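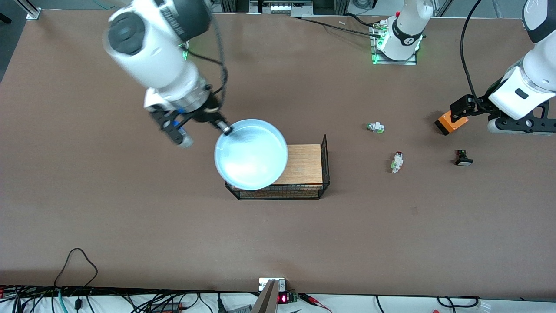
Boris Sokol took the evening shift at Ridgeway because it paid two dollars more an hour and because his knees were finished with the warehouse. The job was called demonstrator. He stood with a handle in each fist and moved, and across the room the arms moved the way he did. By his second month he had stopped looking at his hands at all. He looked at the pale blue bowl in the right gripper and the wire basket under it, and he thought about the board in the bottom of the basket, and how the bowl ought to meet it without a knock.

The task that Wednesday was called Mitis. All the tasks had names like that. Somebody at the Warkdale office picked them from a list. Mitis was bowl to basket, right arm only, left arm parked. They wanted 500 good ones by the end of the week. A good one started with the bowl on the table and ended with the bowl in the basket and the gripper open and clear. Anything else got the red pedal, and the red pedal threw it out.

He did the first run of the night and pressed the green pedal. He put the bowl back on the table, a hand's width from where it had been, turned a little. He did it again.

At 7 the woman from Ercombe came in with her laptop. Ercombe was the customer. She sat on the stool by the door and watched for a while without opening the computer.

"You tilt it," she said.

"What?"

"Before you put it down. You tip it toward yourself. The others go in flat."

Boris held the handles still. The arm held still.

"Is that bad?" he said.

"I don't know. It's in all of yours. We ran the model on Monday's set and it tilts the bowl now. Even when there's room to go straight in."

He thought about it. At home there was a dish rack beside the sink, and over the sink there was a cupboard that hung too low. His wife had wanted it moved for years. You had to tip a bowl to get it under the cupboard door. He had been doing that since they bought the house, and for the last three years he had been doing it with one bowl at a time.

"There's a cupboard," he said.

She looked at the wall over the table, and then at him.

"At my house," he said.

She opened the laptop and typed something. He waited for her to tell him to quit it. The contract counter in the corner of his screen said 2660, which was every run he had ever kept, all the tasks together, the cups and the towels and the rest.

"Do you want me to go in flat?" he said.

"Can you?"

He tried. The bowl came down level and caught the rim of the basket, and the basket slid. He pressed the red pedal. He set everything back and tried again, slower, and it caught again.

"Leave it," she said. "It doesn't drop any."

She stayed until nine and said good night. Boris turned the bowl on the table, took up the handles, and lifted it. Over the basket he tipped it toward himself, ducked it under the door, and set it down.

He pressed the green pedal.

Fiction > Short Stories > Work

Recent stories
The Ferry Clerk
Two Coats of Gray
What the Surveyor Left
Night Bread
A Room in Warkdale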